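The Number for Irport

The planner from Sturero came with a promise of 100 good grasps in a row. It was printed on the first page of the manual, and Prastholm had paid for the software on the strength of it, so the test engineer at Prastholm was told to get the same number before the customer at Irport asked for it.

She had been writing motion code for 15 years and did not believe in the number. She believed in logs. She opened the night's log at a quarter past six with her coat still on.

"How many?" her manager asked from the door.

"Seventeen, then a stop."

"Seventeen good ones?"

"Seventeen that it calls good."

He came in and read over her shoulder. Every line said GRASP OK, with a confidence score that never dropped below the limit. The last line said GRASP OK too, and then the force check had tripped and the arms had held where they were.

"So the force check is too tight," he said.

"The force check is the one part Sturero didn't write."

"That isn't an answer."

"I loosened it in September, remember? It pushed a peg so hard the wrist faulted, and the planner gave itself a ninety-five."

He did not like being reminded of September. He asked whether the Kuster tracker could be blamed, and she said she'd looked at that first. Kuster's poses were off by a hair and always in the same direction. She could live with that. A steady error could be taken out with one line in a config file. What she couldn't take out was a planner that checked its work against its own guess. It predicted where the fingers would end up, sent them there, read back the joint angles, and found that they matched. Of course they matched. Nowhere in that loop did it ask if there was anything in the hand.

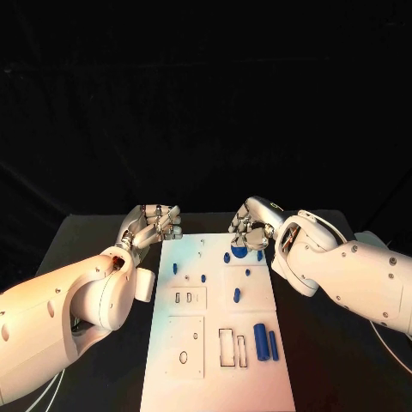

The score came up again when she stepped the planner through its next target by hand, one waypoint per key press, while he watched. It had picked the big round blue knob at the far end of the board, and the right hand stood over it with its fingers partly curled. GRASP OK, the screen said. Confidence ninety-seven.

"It's not holding it," he said.

"No."

"Maybe it means it's about to."

"Then it should say that."

He was quiet for a bit. Then he asked what she would need, and she said five days to write a check that used the fingertip force and nothing else, and he said Irport was calling at nine.

"What do I tell them?"

"Tell them you don't have a number."

He went out to the hallway with his phone. She turned off the score display, saved the log under a new name, and pressed the key for the next waypoint.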